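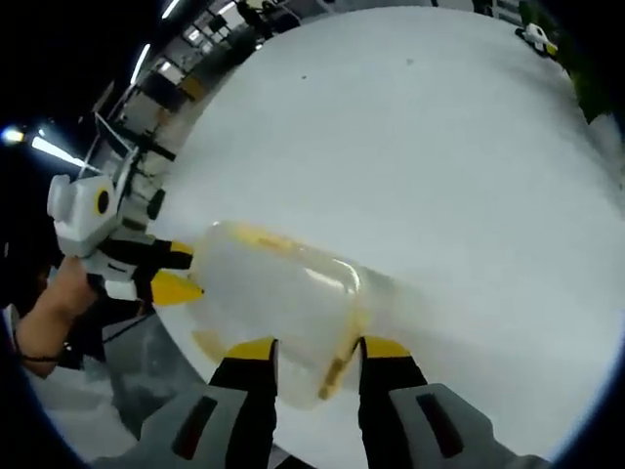
Booking a Jeep Safari at Erham Reserve

1. Open the permit page at 6 a.m., 60 days before your visit. Morning drives go first.
2. Pick a gate. Stenholm is nearer the lake; Alau has more lodges.
3. Enter each visitor's name as printed on the passport. Changes cost 300 per person.
4. Pay within two hours or the hold lapses.
5. Print the permit. Phone copies are refused at Alau.

The park is closed on Wednesday. For guide requests, write to Mwajuma Odera at the Stenholm gate office.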